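Nondex Room Service Arm – can it do the nightstand yet?
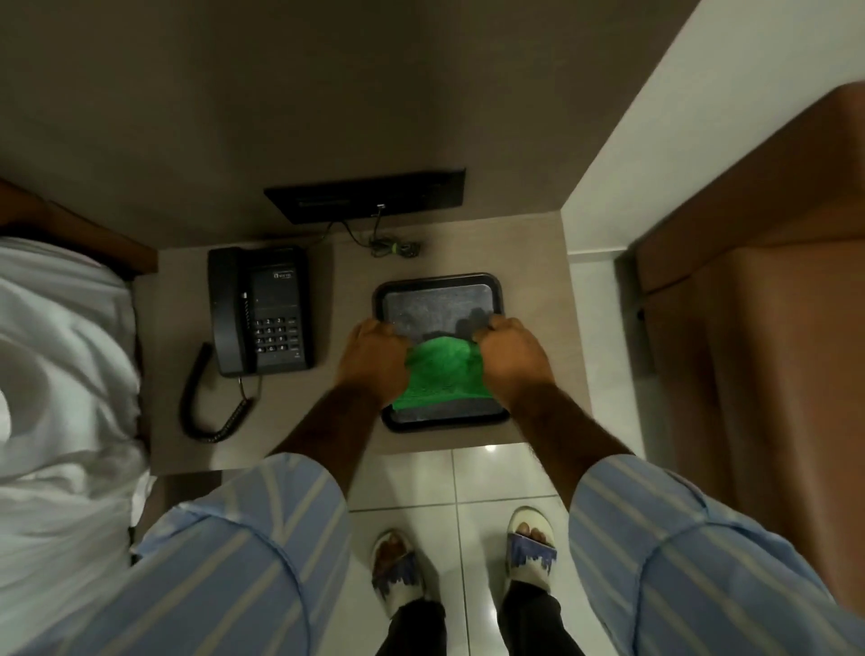
Green cloth, black tray, two hands. The job we keep coming back to.

I sell automation gear for small hotels, and the question I get most on the phone is some version of "so can it clean the rooms?" My answer for the Nondex is that it can clean parts of the rooms, slowly, and I'd like you to know which parts before you put down a deposit!

Take the nightstand. Wiping a bare, flat top is fine – the Nondex has done that well since we moved to the softer wrist, and it doesn't get bored. Wiping out a tray with a raised rim is another story. Watch how a person does it: both hands on the cloth, fingers curled, pushing down and working it across the mat. You feel the mat start to slide and you ease off without thinking. Our arm has one hand. It can press or it can hold the tray still, and so far I haven't got it to do both in a way I'd pay for.

Then there's the telephone. A coiled cord lying across the top is the thing most likely to stop a cycle. The Nondex spots the cord nearly every time (good), then halts and asks for help (less good if you were hoping to go have lunch). Bundled cables behind a tray do the same. If your rooms have corded phones, plan on someone being nearby.

What it does well today
Flat tops, desks and window sills with nothing on them
Carrying used towels to the cart
Topping up cups and sachets from the Tirden caddy

What it does with help
Trays with a rim, if you lift them out first
Anything next to a cord
Bathroom counters, as long as the bottles are moved

What I'd leave to people
Making the bed. I've seen the demos too, and I still say no.

We ran it at the Mavside from October on, mornings only. A clear desk takes it 60 seconds. A nightstand with a tray and a phone took long enough that the housekeepers simply did it themselves and sent the arm to the next desk, and I think that's the right way to use it for now. They liked the towel runs a lot more than I expected, by the way – I had figured the wiping would be the big hit.

Specs and ordering
Reach: 1000 mm
Cloth pads in the box: 2
Base: Tamura rolling base, lockable wheels
Price: $1995 per month, service and software updates included
Power: standard wall outlet, charges overnight

The Tirden caddy is sold separately and clips to the left side of the base. Older Tamura bases fit too, but you'll need the adapter plate, so tell me which one you have when you order.

Want to try it in one of your own rooms? Send me a few photos of a typical nightstand and desk, with everything left where guests find it, and I'll tell you which jobs I think it can handle. If the list is too short to be worth the money I'll say so, and you can ask me again after the next wrist update.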